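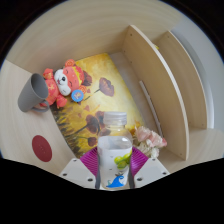

Klare Flasche mit weißem Etikett, grünen Früchten und blauem Wellenmotiv.

**Simport erweitert Rücknahme von Getränkeflaschen in Grodthorpe**

Grodthorpe, 5. Februar 2020 - Der Getränkehändler Simport nimmt leere Pfandflaschen ab sofort in allen 7 Filialen im Raum Grodthorpe zurück. Bisher war die Abgabe nur im Zentrallager am Cistgate möglich. Angenommen werden Flaschen aus Glas und Kunststoff, unabhängig davon, in welcher Filiale sie gekauft wurden.

Im November hatte das Unternehmen die Rücknahme in zwei Filialen erprobt. In diesem Monat gaben Kunden dort 2963 Flaschen ab, davon 552 aus Glas. Die Auswertung ergab, dass die meisten Rückgaben am späten Nachmittag erfolgten. Die Annahmestellen sind deshalb bis Ladenschluss geöffnet.

Das Pfand wird an der Kasse ausgezahlt oder mit dem Einkauf verrechnet. Flaschen sollen leer und mit lesbarem Etikett abgegeben werden. Verschlüsse können auf der Flasche bleiben. Mengen von mehr als 1000 Flaschen, etwa nach Vereinsfesten, nimmt weiterhin ausschließlich das Zentrallager an - eine Anmeldung ist dafür erforderlich.

Den Transport zwischen Filialen und Lager übernimmt die Spedition Srisuk. Ihre Fahrzeuge nehmen das Leergut auf der Rückfahrt von der Warenanlieferung mit, zusätzliche Touren sind nicht vorgesehen. Im Lager werden die Flaschen nach Material sortiert und an die Abfüller oder an Verwertungsbetriebe weitergegeben.

**Über Simport**

Simport vertreibt Wasser, Säfte und Erfrischungsgetränke im Einzel- und Großhandel. Sitz des Unternehmens ist Grodthorpe.

**Pressekontakt**

Simport, Pressestelle
Am Cistgate, Grodthorpe

Abdruck honorarfrei, Belegexemplar erbeten.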